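Jutside Mending Library: how we're getting on

Hi Hayley,

Friday again and I promised you a proper update, so grab a coffee! The short version is that we're open, we're busy, and we've spent most of the first $2000 (receipts are in the shared folder, all but the one for the needles, which Awuor is chasing).

The room

We moved into the back of the Odusow building in September and it took longer than I'd hoped to get the lights sorted. The old tubes flickered so badly that people were getting headaches over the hand sewing. Those are fixed now. The heater still bangs when it starts up, but you get used to it.

Who's coming

We've had 191 visits so far, nearly double what I put in the application. Lots of them are parents with school pants (knees, always knees), and we get a steady stream of older folks who already sew better than I do and mostly come for the company. Nafula Rotich started a zipper night and it fills up every time. I'd like to run it twice a month if we can cover her hours.

What hasn't worked

The lending side is slow. We have 15 sewing kits to take home and most of them are sitting on the shelf. Aishwarya thinks the deposit puts people off and I think she's right, so we're dropping it and we'll see what comes back. The Saturday morning slot was a flop too, and I've moved it to the evening.

Fabric

Donations have gone a bit wild! We stopped taking curtains, and I'm sorting what's left by weight first and color second. Orange is the one I never seem to run out of takers for, the kids love it for patches. 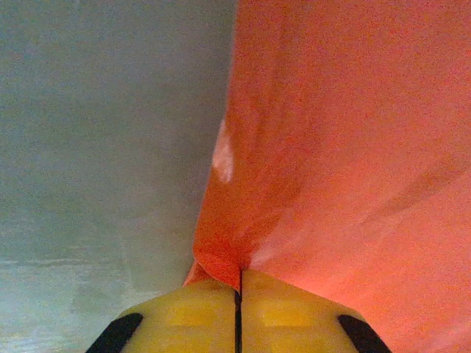 What's next

The second $2000 would go on a secondhand overlocker and Nafula's extra evenings. Could you let me know if the overlocker counts as equipment or supplies? I've filled in the form both ways and saved them both. I also still need your new mailing address for the signed copy.

Talk soon,
Awino's desk is mine now, so use the same phone number
Nafula Owino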